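Staff meeting on the two-arm robot, held Thursday after lunch in the Janden break room. Reece Cropper in the chair and also taking notes, so please forgive the wandering bits.

Reece thanked everyone for coming, and thanked the evening crew especially, who had stayed up past their bedtime for it. The notes from October were agreed with one fix: it is Bainbridge that wants the smaller cartons, and Brimov is happy as is.

Item 1. Where we are. The practice runs in the simulated room go on, and we are still on simple pick-up and hold work before anything rolls onto our own floor.

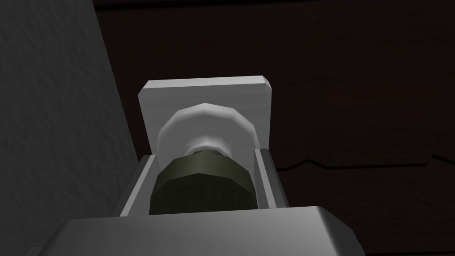 We now handle up to 4000 orders a week, against 3000 when most of us started, and a good deal of that is bending and lifting that our backs could do without. Reece said again (and was glad to say it again!) that no one's hours are being cut for this.

Item 2. Jobs and training. There was a long and friendly talk about who will look after the robot day to day. Packers would like first refusal on the 5 operator places, and this was agreed. Training will be on paid time. A few people worried that the chatty part of the shift will go if they end up watching a screen alone, so operators will work in pairs and swap back to the benches at midday.

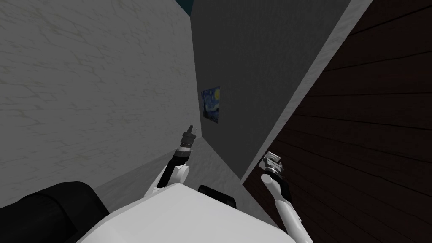
Janden Packing and Returns Team

Item 3. Money. The Jaltton training fund has $810 left in it. Agreed to spend it on the evening crew, who missed the first course.

Item 4. Questions from the floor.

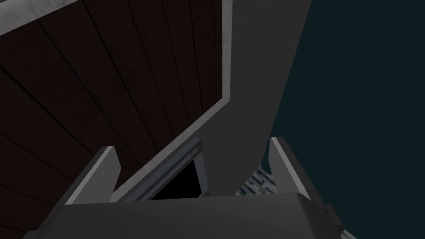
Will I have to become an operator if I'd sooner stay on the benches?
Anyone who likes bench work can stay on it at the same pay, and you can change your mind later on.

Item 5. Any other business. The kettle is to be replaced. Reece will post the sign-up sheet by the time clock, and the next meeting will be at 2 p.m. so both shifts can make it.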